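Folding by the Rules: does a fixed folding routine make a student bedroom easier to keep tidy?

Project report, home organisation module
Madalena Matos

How I got started

My bedroom has a wardrobe you can't open fully and one chest of drawers, and by October the bed had become the place where everything lived. Clean shirts, boxes, post, all of it. So when we were told to pick a household job and try to improve it, I didn't have to look very far! I chose T-shirts and shirts, mainly because I own far too many, and I wrote myself a folding routine that I've called Wadus (it was the name of a cat in a story I wrote when I was little, please don't read anything into it).

Method

The routine has 5 steps. Shirt goes down on the mattress, sleeves out, smooth it from the collar towards the hem, sides in, then bottom up to the top. You do one shirt from start to finish before you touch the next one. I tried the desk first but it's too narrow and the sleeves kept hanging over the side, so the bed won. You can spread a whole shirt out on a bed and still have space for the box next to it.
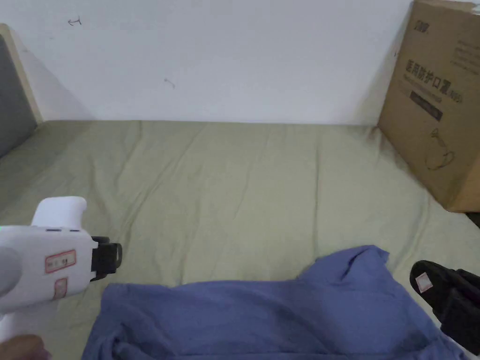
The other thing I had to decide was where the folded ones should go. Fleltora sells fabric drawer dividers and I was very tempted, but my budget was nothing, so I used cardboard boxes I already had. A stiff box is lovely for this because you can stand the shirts up in a row and see every collar. A floppy one is hopeless, they all slump into the middle.

What went wrong

Quite a lot, to begin with. A fitted sheet looks flat until you put a T-shirt on it, and then every crease underneath comes through and your nice straight fold goes off at an angle. I started pulling the sheet tight before each session, which helped more than anything else I changed. Button-up shirts were a pain as well. Wadus was really written for T-shirts, and with a proper collar and cuffs the last fold just springs open again. I ended up hanging those, wardrobe door or no wardrobe door.

I also kept stopping to deal with whatever else was on the bed (chargers, packaging, a cushion) and losing my place. After the first week I made a rule that anything that isn't clothing gets left alone until the shirts are done. 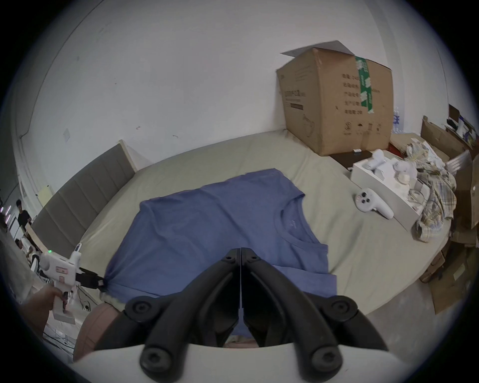 Zoila Villca read my draft and thought I'd got that rule back to front. She clears the whole bed before she folds anything, and wrote in the margin: "You're working round the mess, so of course it's slow. Two minutes with a bag and you'd have the full width of the mattress." She also wanted to know why I smooth from the collar when the hem is the bit that never lies straight.

I tried it her way for the last few sessions and the clearing does help, although two minutes is optimistic in my room. On the hem I'm sticking to my guns, because if the collar is crooked the whole shirt looks crooked once it's standing in the box.

Still to do

Trousers! Jumpers too, as they don't stand up on their own. Baltasar Cáceres has offered me his laundry pile to practise on and I've said yes, which I may regret.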